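Section 3. Setting Up a Pageant Scoring Round in Pravlow

Complete the contestant list before you begin this section. Changes to the list after a round is open require the head judge's code.

1. Sign in to the Pravlow console as Tabulator.
2. Select Rounds, then New Round. Enter a name of up to 20 characters, such as Evening Gown.
3. Set the maximum score and the weight of the round. The weights of all rounds must add up to 200.
4. Assign the judges. A round needs at least three.
5. Select Lock Setup.

Note: If a judge withdraws, mark the seat Vacant. Do not delete it, or earlier scores from that seat will be lost.

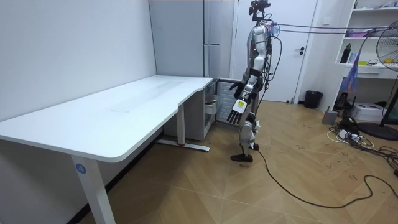 Contestant numbers are entered on the Profile tab and appear on each judge's tablet in walking order. The number must match the one the contestant wears. For interview rounds, where no sash or gown badge is worn, a small white label may be used instead, like the one on the back of the robot's hand. Enter the label number in the Alternate ID field and leave the main number as it is.

6. Open the round. The tablets change from gray to green.
7. When the last contestant has left the stage, select Close Round. Judges have 70 seconds to confirm their scores.
8. Print the Putach sheet and have the head judge sign it.

Caution: Do not restart the console while a round is open. Unconfirmed scores are not saved.

Ties are handled in Section 4.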